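Brorkport Robotics Club
Minutes of the Sunday meeting, December

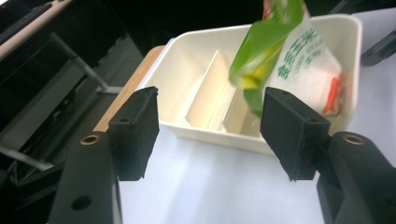 Žofie Vaněk asked that the sorting task be scored by package type from now on, as boxes and soft bags had been going into one total and the bag results were getting lost in it. Agreed. Marisol Beltrán will add a column to the log sheet before the next session.

1. Minutes of the last meeting
Approved with one correction. The entry fee for the Brondport meet is $71 per team, not per student.

2. Sorting project
The log now has 920 recorded tries with the hand-held gripper. Snack bags are still the hardest item. They crumple and swing, and the printed side ends up facing any direction. Members discussed whether to count a bag as placed if it touches a divider on the way into the tray. Decision: it counts if the whole bag ends up in the correct compartment and the tray has not moved.

Marisol reported that two new members had been closing the fingertips too fast on the bags. She will run a short practice at the start of the next session. Everyone logging tries should attend, including those who did it last term.

The tray position was discussed again. Žofie wants it marked with tape on the table. No objections.

3. Parts
The screws for the fingertip pads are low. The order from Eyvindsson was short by one pack, and they have been emailed. Spare pads are in the second drawer, left side. Please sign them out.

4. Brondport meet
14 students have returned forms. The club will enter 2 teams. Team Sindenia still needs a driver for the trip home. Practice runs will use the full rules, including the time limit.

5. Other business
The room must be cleared by 5:30 p.m. Chargers were left plugged in twice last month. Last person out checks the wall outlets.

Next meeting: same room, 3 p.m. Bring log sheets.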